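**Can a machine wash the dishes and put in screws yet, or is it still too early?**

Posted by Malitz, Sep 7, 2018

Hello all. Please excuse my English, it is my third language.

I look after a small workshop with a kitchenette. There are 16 people who use it. Every evening I do two kinds of small work: I clear up at the sink, and then I fix grey plastic plates with screws at a wooden table. I read a lot about robots in the house and I want to know, before I spend any money, which of these two jobs a machine could take from me. I do not need it to be fast. I need it to be careful.

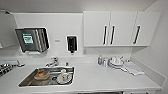
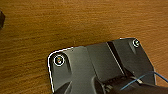

*The sink with a mug and a bowl or plate in it, and one of the plates with its two upper screw holes.*

The mugs and bowls are never in the same position twice. The plates are always the same, but the screws are small and my fingers are already tired by then. My budget is not big. Thank you in advance for any advice.

---

**Espiritu**

For the dishes, buy a dishwasher. It is a robot too, only it stays in one place, ha ha. We have a narrow one with 8 place settings at our work and it fits below the counter.

---

**Jollness**

I will try to be more complete, as I worked for some years beside an assembly line.

The plate is the easier of the two. If every plate has its holes in the same place, you can make a jig which holds it in one position on the table, and then the machine does not have to search for anything. Screwdriving machines have done this in factories for a long time. The difficult parts are feeding the screws and keeping the correct torque. With plastic you can strip the hole very quickly. Try it first by hand with the jig and an electric driver that has a clutch. In our shop this alone brought us from 70 plates in a shift to 80, with no robot at all.

The sink is another story. A mug lying on its side in a metal basin is hard for a machine — steel reflects the light, and the camera can be confused by the reflection. Then the machine must decide where to hold the mug, how strongly, and what to do with old food in a bowl. I have seen demonstrations where an arm picks up a cup very nicely, but a person had placed the cup for it. I would not pay for that in a kitchenette this year.

One more thing, please measure how much clear counter you have. An arm needs free space to turn, and glasses and stacked plates should be out of its reach.

---

**Malitz**

Thank you both. Espiritu, I have asked already in April for a dishwasher and the answer was no, but I will ask again with your number. Jollness, the jig is a good idea and I can cut one from scrap board. Which clutch setting did you use for plastic?

---

**Jollness**

The lowest, and then one step up at a time on a spare plate until the screw sits flat. Write the setting on the jig with a marker.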